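Bodard Hand-Held Gripper Pair, Washroom Task Kit
Supplied by Cliller. Sold as a left and right set.

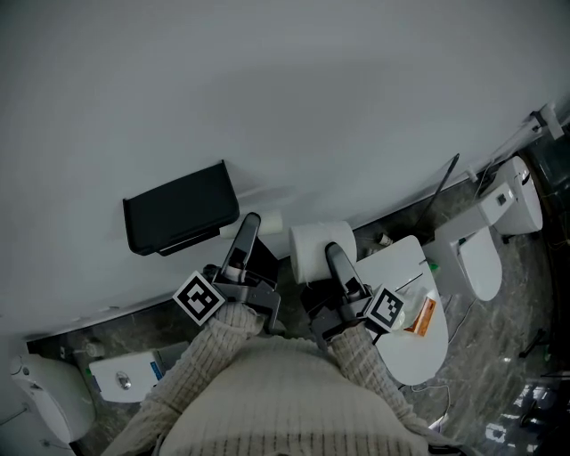
Bodard pair in use on a toilet roll task, marker plates fitted.

Overview
The Bodard pair records two-handed manipulation without an arm on site. The operator holds one gripper in each hand and works directly on the fixtures. Each unit has a dark grey plastic body and carries one square black-and-white marker for pose tracking. Recordings are exported in the Mamani format and can be replayed on any arm with a matching end tool.

The washroom kit is intended for buyers who are costing an automated cleaning or restocking program and need task data before they commit to an arm.

What is in the kit
Left gripper, right gripper
2 marker plates, plus 2 spares
Charging dock and cable
Hard case
Mamani export licence, one seat

Not included: head camera, mount, recording computer, washroom consumables.

Specifications
Mass, each unit: 317 g
Run time per charge: 3 hours
Warranty: 2 years, return to depot
Marker plates: matt finish, replaceable with a hex key

Site planning
Allow clear standing room in front of each fixture. Operators lean forward for low work, and both markers must stay in view of the head camera during a grasp. Loose sleeves should be kept off the plates. Glossy lids, polished stone floors and metal fittings can throw reflections, so check the lighting before the first session and dim or diffuse it where a plate washes out.

Spare rolls should match the stock used at the final site. Core size and paper softness both affect the grip force settings, and data taken on one type may not carry over to another.

Budgeting
Most first orders are for one kit. A second is worth pricing if two rooms will be recorded in parallel, as the units can't be shared during charging. Buyers should also allow for replacement finger pads, which wear faster on textured surfaces, and for some 5 days of operator training.

Arm purchase is best left until the recordings have been reviewed. Reach around the back of a toilet is the usual limit in small rooms, and it decides which arm class is suitable.

Ordering
Lead time is confirmed at quotation. Hire terms are available, and hire fees are credited against purchase if the order is placed before the end of June. For quotations contact Maritza Marulanda, sales. For export and file queries contact Octavio Puma, technical support.

Prices last reviewed 28 October 2022.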